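Bendley Community Boards > Out and About > Shops, Offices and Public Places

Thread: The curved white walls at Cultance, love or hate?

pebbledash_pat
Went into the new Cultance place off Cesten Road for the first time last week and I can't stop thinking about the walls. If you haven't been, everything is white and nothing is straight. You come in past the desk and the wall just bends away from you and up over your head, and there's a thin black line running along it that I followed with my eyes till I walked into a chair. I came home and looked at my own hallway (magnolia, woodchip, 1980s) and felt quite sad.

So, two things. Does anyone else like it? And has anyone done a curved wall at home, because I have an awkward corner by the stairs and I'm getting ideas.

mugofbuilders
I've been in twice and I hate it, sorry. It's like sitting inside a fridge. Give me a pub with a carpet. My partner thought it was lovely and wanted to stay, so we had two coffees at Cultance prices and I sulked.

Also where do you put your coat?? Curved walls and coat hooks do not mix.

pebbledash_pat
Ha, I did have my coat on my knee the whole time now you say it. Still like it though.

tillyontheturn
Team curve here! I think it's so calming. My little boy ran his hand along the wall the whole way round and I had to apologise to the woman on the desk, but she said everyone does it, grown-ups included. They must be wiping it down all day long.

On doing it at home, we had a quote for one curved wall in our back room, proper job with a plasterer who'd done them before, and it came to 3,317 pounds. For one wall! We put up a shelf instead.

mugofbuilders
3,317 for a bent wall. I rest my case.

quietcornerplease
I do fit-outs for a living (mostly dentists and a couple of salons) so I'll stick my oar in. Curved panelling like that looks fantastic on opening day and then you have to live with it. Anything you fix to it needs thinking about. Signs want a flat bit to sit on. Any little openings have to follow the bend or they look drunk. And the joins are where you'll see whether whoever did it cared. A black seam on white is brave, because the eye goes straight to it and there's nowhere to hide a wobble.

That said I've had a good nose at the Cultance one and I thought it was tidy work. The line sweeps round nicely, I'd have been happy to put my name to it.

pebbledash_pat
Ooh, proper knowledge, thank you. So is it plaster or panels do you think? I knocked on it when I thought I was alone and it sounded a bit hollow, but I knock on everything and it all sounds a bit hollow to me.

quietcornerplease
Didn't knock, so I'm not going to swear to it. There's more than one way to get that look and once it's finished you'd struggle to tell.

For your stairs I'd look at bendy MDF. It has grooves cut in the back so it'll go round a curve, you fix it to a curved frame, fill, sand, sand again, then sand some more. My last small one came to 171 in materials and a lot of bad language. Make a cardboard template first!

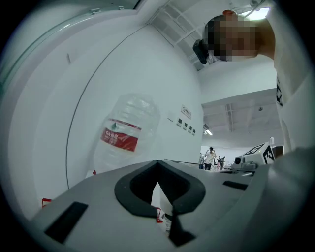
marrowman_of_bendley
What is the best way to clean marks off a white wall like that without leaving shiny patches?

quietcornerplease
Warm water with a small squirt of washing-up liquid and a soft cloth that's been wrung out well, then go over it with clean water and pat it dry. Keep off the magic sponges, they're a very fine abrasive and on matt paint they'll polish a patch you can see from the door. Start somewhere low down the first time in case the paint doesn't like it.

marrowman_of_bendley
Cheers. I've already done the magic sponge thing in our downstairs loo, which explains the shiny bit. I shall hang a picture over it.

sandwichesatnoon
Can I disagree with the fit-out person a little bit? Bendy MDF on stairs is fine until someone takes a hoover up there. We had it on a boxed-in bit at our old house and every knock showed, and once it's dented on a curve you're forever filling and you never quite get the shape back. I'd go for proper plaster on metal lath if you can find anyone to do it. Costs more, lasts longer, and a dent in plaster is a five minute job.

quietcornerplease
Fair point about the hoover. I'd still say a first-timer is going to get a better finish with MDF. Plastering a curve is hard, I've watched good plasterers go very quiet doing it. You can put a hardwood skirting along the bottom to take the knocks. Flexible skirting exists too, before anyone asks.

sandwichesatnoon
Flexible skirting is an abomination and I'll hear no more about it.

tillyontheturn
Didn't know people had such strong feelings about skirting, I'm really enjoying this :)

I do like a see-through edge with all that white, going off on a tangent. We went to a hotel in the Bermúdez building years ago (the one they've since turned into flats) and they had clear curved screens up the staircase with little metal clips holding them. I spent the whole weekend wanting some. Does anyone know if you can buy it ready bent?

mugofbuilders
You'd spend your life getting fingerprints off it.

quietcornerplease
You can, yes. Acrylic is the cheap way to go, it can be bent with heat and most of the plastics places will do it for you from a drawing. Curved glass is another world. I had a price for a client last March, three pieces of it, and it was 1,696 before delivery. She went for acrylic and she's perfectly happy, although she does have to be careful what she cleans it with. No glass spray with ammonia in, it goes cloudy.

Get more clips than you think you need. When they're too far apart the edge starts to bow.

tillyontheturn
Noted, noted and noted. Acrylic it is, when I've stopped spending money on school shoes.

marrowman_of_bendley
My worry with these all-white places is finding anything. My eyes aren't what they were and when the wall's white and the little panels on it are white too I'm just patting about like a fool. Put a coloured border on your signs, people! A red one I can manage. Small grey writing on white I can't, and I end up asking somebody, and then they point at it and it's right by my head.

pebbledash_pat
That's a really good point and I hadn't thought of it. I was going to do white switches on a white wall as well. Maybe I'll do black ones?

sandwichesatnoon
Black ones show the dust. You'll be round them with a cotton bud every Christmas.

quietcornerplease
Black on white is easy to find in the dark, for what it's worth. Just line them up carefully. On a curve you set them out with a strip of card held flat to the wall, because a spirit level only gets you so far when you're going round a bend and up at the same time.

mugofbuilders
I've just asked my brother-in-law, who's done up more houses than he's lived in, and he reckons by the time pat has bought the MDF, the filler, the black switches and the bendy see-through stuff, and then paid someone to put it right, it'll be almost 4,000. He says paint the corner a nice green and put a plant in it.

pebbledash_pat
Your brother-in-law sounds like my sister. I've cut the cardboard template out though. It's from the box the telly came in and it's standing at the bottom of the stairs as I type, being a wall. I have to say it looks rather good if you squint.

tillyontheturn
Pics when it's up please!!

sandwichesatnoon
And do think about plaster.

pebbledash_pat
Will do, on both counts. Does anyone have a number for a plasterer who'll do curves and covers the Cesten side? Don't mind waiting till spring.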